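Setting the Table, One Arm at a Time

Su-bin Kwak has spent most of the evenings since July on a machine that sets a place at a table. The build is called Rekum, it lives at the Solen shared workshop on MacRitchie, and its task is narrow: take crockery and cutlery out of open bins, put them on a black tray in a fixed layout, stop. We spoke on Dec 20, 2024, with the controller powered and the log scrolling beside us.

The first version was a single arm on a plywood base, and it could place a plate on a bare board. Kwak added the bins next. "Placing is a geometry problem and I had that in a week," Kwak said. "Picking out of a pile is where the time went. The pile is different every time you touch it."

The controller is a used desktop running Tutoven, a small motion package Kwak wrote and keeps on the workshop server. It holds the tray layout as a table of target poses with a tolerance for each. A pick is attempted up to 9 times before the program gives up on a bin and moves to the next. Kwak set that limit after a run in which one arm worked at the same spoon until the motor drivers shut down.
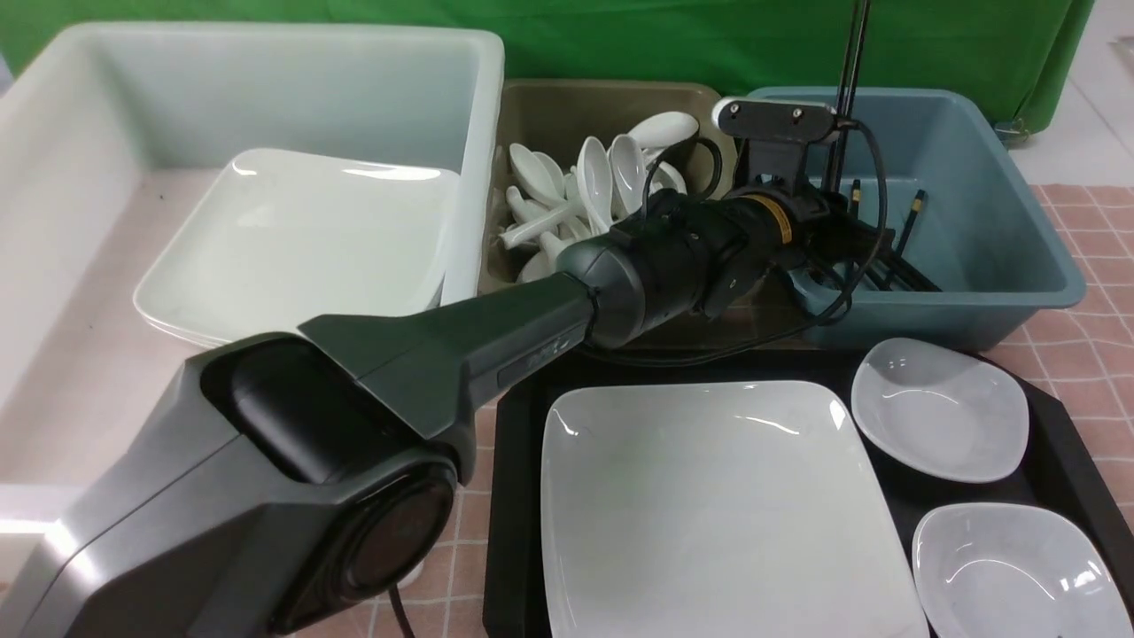
Renske, on the workshop's message board, wrote that a sorted rack would remove most of the difficulty, and asked why anyone would write grasp code for a heap when a slotted holder takes an afternoon to print. Kwak has read the post and agrees with the arithmetic. "A rack works. I have drawn one. But then somebody has to load the rack, and loading the rack is the same job."

Spoons gave the most trouble. The glaze is slick, the bowl is heavier than the handle, and a spoon held too far back rotates in the fingers as it leaves the bin. Kwak logged 696 spoon picks in the autumn and sorted the failures by hand. The largest group was rotation, followed by double picks. Rubber pads on the fingers dealt with part of the first. The second is handled by lifting slowly and checking finger width against the expected value for one handle.

Running two arms raised a different set of problems. Both have to reach the tray, and their workspaces overlap over the middle of it. Tutoven treats that volume as a lock: one arm claims it, the other waits outside until it is released. "It is slow," Kwak said. "I could plan both together. I tried it and could not tell why it did what it did, so I went back to the lock."

Cable routing is still unfinished. Kwak has redone it twice, and wants enough slack at the wrist for a full turn without a loop catching on a bin wall.

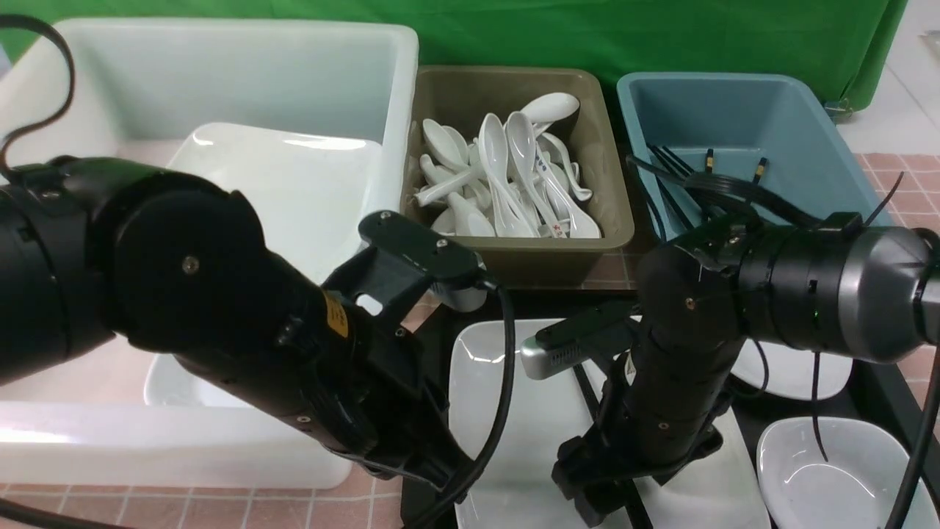 Calibration and the wrist camera

Each camera is calibrated against a printed board before a session. The procedure takes 11 minutes per arm and Kwak does not skip it. A bracket screw that backs out a quarter turn is enough to move the grasp point off a narrow handle.

The wrist view is used for the last part of the approach only. Exposure is fixed, and frames taken while the arm is moving fast are discarded by a sharpness test. Kwak would like a global shutter but has put the money into spare gearboxes.

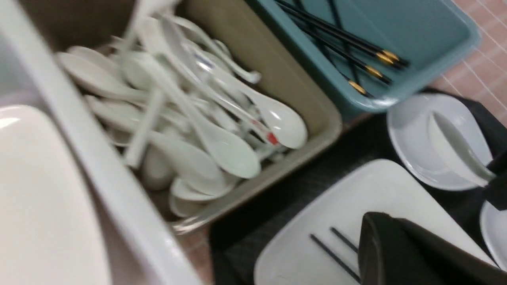 Chopsticks are the current work. They are thin and dark, and the depth sensor returns very little from them, so Kwak finds them in the color image and takes the height from the known floor of the bin. The gold tips help: they stand out against the teal, and the detector uses them to decide which end is which. A close pair remains a problem, as the fingers need clearance on both sides. Kwak's present fix is to nudge one of the pair sideways and look again, which adds 39 lines to the program and works on most attempts.

Asked what comes next, Kwak listed a quieter power supply and a proper emergency stop within reach of both sides of the table. The stop comes first. The source for Tutoven will be posted once the comments are cleaned up, and Kwak declined to give a date for that.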